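November, 22:30 Uhr

Delegiertenversammlung in Jedine, Beginn 18 Uhr. Stimmberechtigt waren 273 Delegierte, Quorum erreicht. Traktandum 3, Nachfolge im Kreisvorsitz, wurde auf Antrag der Sektion Stilbridge vorgezogen. Flurina Thaler erklärte, sie stehe für eine weitere Amtszeit zur Verfügung, sofern das Statut vorher bereinigt werde. Gemeint ist Artikel 9 - die Amtszeitbeschränkung.

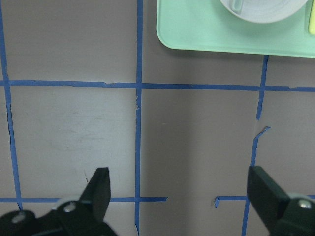
## Statutenfrage

Der Entwurf Hofstetter sieht eine Übergangsfrist von 30 Monaten vor. Veerle Lambrechts hielt dagegen, die Frist sei mit dem Verbandsstatut nicht vereinbar, und verlangte eine schriftliche Stellungnahme. Die Debatte lief länger als vorgesehen, die Redezeit wurde zweimal gekürzt.

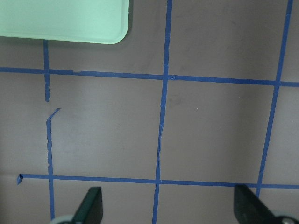
Ich habe für Verschiebung gestimmt. Der Wortlaut von Absatz 2 lässt offen, ob angebrochene Amtszeiten mitzählen. Ohne Klärung wäre jede Wahl anfechtbar. Der Antrag auf Verschiebung wurde angenommen, Thaler führt die Geschäfte bis dahin weiter.

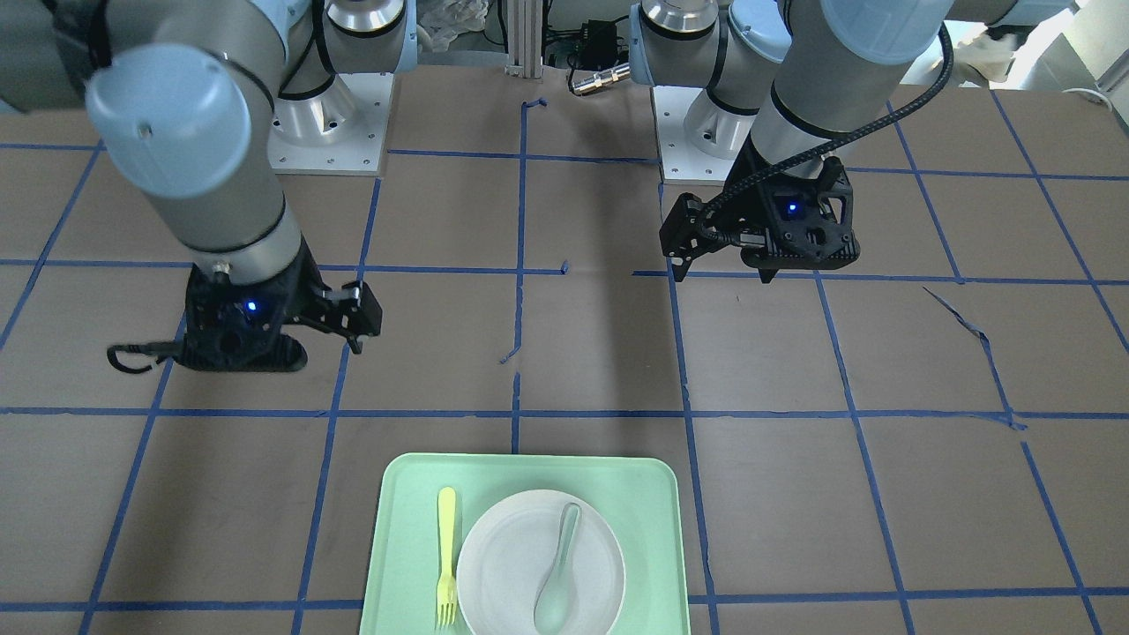
## Offene Punkte

- Mitgliederbestand laut Register: 2928. Die Sektion Nakivbridge hat ihre Austritte noch nicht gemeldet, der Delegiertenschlüssel bleibt also provisorisch.
- Stellungnahme zu Artikel 9 bei Lambrechts anfordern.
- Protokoll gegenlesen, Abstimmung zu Traktandum 5 fehlt in meinen Notizen.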